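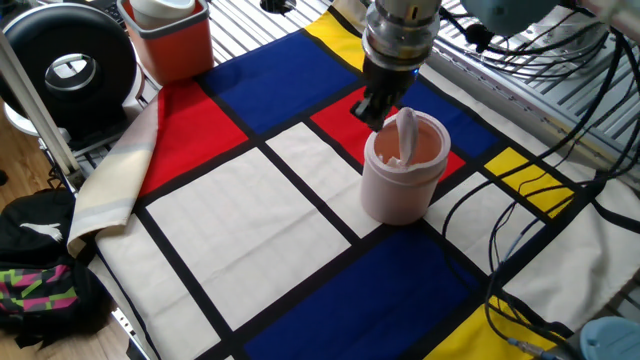 Plarnness Opens a Wipes Aisle, and Opinions Follow

PLARNNESS -- The town supply exchange at Plarnness has settled a question that has bothered its members since last May: which tub of wipes lets go of one wipe at a time.

The answer, posted on the door this morning at 9:30, is the Trultus. It beat the Doris and the Won in a comparison that ran longer than the exchange's search for a new roof.

Gunther Petersen, who ran the tests and would like it known that he was asked to, pulled 200 wipes from each of the 3 brands. He did this at his own dining table, over several evenings, with the radio on. A pull counted as clean if one wipe came out and the next one stood up in the opening, ready to be grabbed. A pull that brought out a chain of four, like scarves from a magician's sleeve, did not count.

The Doris was strong early and then sulked. Toward the bottom of the tub its wipes sank below the opening and had to be fished for with two fingers, a motion Petersen described in his notes as "undignified." The Won had the opposite trouble and gave up its wipes in bunches, whether or not anyone had spilled anything.

"You want the one sticking up, with a bit of a curl on it," Petersen said. "If it's sticking up, you can get it with one hand. The other hand is holding the baby, or the dog, or the jam."

The exchange buys cleaning goods in bulk for its 1193 member households and has argued about tubs before. A proposal to switch to flat packs drew 2162 words of written objection, all of it from one address. Flat packs, the letter said, dry out, slide behind things and cannot be found in an emergency. The proposal was withdrawn.

Tubs have their critics too. They take up shelf space, and the lids go missing. Several members admitted they leave the top open all day for convenience and then complain that the first wipe is stiff. Petersen's notes recommend closing the lid. He does not expect this to catch on.

His other advice is for people starting a new tub. Find the wipe at the center of the roll, twist the corner to a point and feed it up through the hole before snapping the top on. Pull at a slant, not straight up -- the edge of the opening does the tearing.

Trultus tubs go on the shelf by the back counter this month, next to the sponges. Remaining stock of the Doris will be sold at half price. The opened Won tubs are free to anyone who wants them, and come with a good many wipes already out.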